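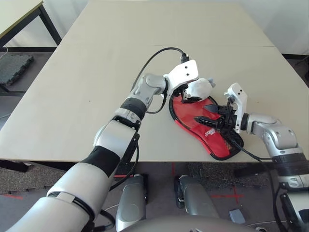

Shared workshop walk-through, July, with my comments

Okay, so this is my round of the Gurska building, done between 7 and 8:30 in the morning before anybody had the saws going. Hugo Carrasco asked me to write more than "OK" in the comments column this time, so he has only himself to blame for the length!

EXITS AND WALKWAYS

Front door opens fully from inside: Yes. Sticks a little at the bottom when it's humid, but one push does it.

Rear door clear: No. Two bags of plaster and somebody's bike. I moved the bike. The plaster I left, my back is not what it was. Leszek, I think it's yours?

Aisles clear: Mostly. Fine up front, tight by the lumber rack where long offcuts stick out at shin height. I have the bruise.

Exit signs lit: Yes, both.

FIRE

Extinguishers in place, gauge in the green: Yes for the front and the kitchen. The one by the finishing room has a needle sitting right on the line, and the tag number is 1383 if you want to call it in. I'd swap it now and not wait for the yearly service.

Oily rags in the metal can, lid on: Lid was off. Again. I put it back on and taped a note to the wall above it (a polite one, I promise).

Smoke alarm test button: Loud. Very loud. Sorry to the bakery next door.

ELECTRICAL

Cords and plugs undamaged: One fail. The orange extension cord on hook 3 has a nick where you can see the inner wires. I cut the plug off so it can't sneak back into use.

Panel door closed, space in front clear: Yes, and thank you to whoever moved the shop vac.

Power strips not chained together: There were two chained behind the fridge. Unchained. The radio now has to live somewhere else.

MACHINES

Table saw guard and riser: Pass. Guard drops back down on its own like it should.

Band saw: Pass, but the lower door latch is loose. Miłosz Nowicki says he has a spare from the old Inskip machine in his garage, so I've left this one with him.

Drill press: Chuck key was sitting in the chuck. Please, please don't do this. I've seen one fly and I don't want to see another.

Bench grinder: Tool rest gap is too wide on the left wheel. I hung a "do not use" tag on it and will reset it when I have proper light and my reading glasses.

Emergency stops: Pressed every one of them, all good. The one on the planer needs a real thump, so I'd like a second opinion.

FINISHING ROOM

Fan running: Yes, though the filter looks like a felt hat. New ones are on the shelf with 209 written on the box.

Solvents labeled: All but one jar. I sniffed it from a distance (not a method I recommend) and still couldn't tell you. It's in the hazardous bin now.

FIRST AID

Kit stocked: Low on the big bandages, out of eyewash. Elżbieta Grabowska is bringing both.

STILL OPEN

Extinguisher 1383, replace
Plaster away from rear door
Band saw latch
Grinder rest
Planer stop, second look

I'll do another lap once the grinder is fixed. If you spot something before then, write it on the clipboard by the sink — pencil is fine, the pen walked off.

Souad Gaber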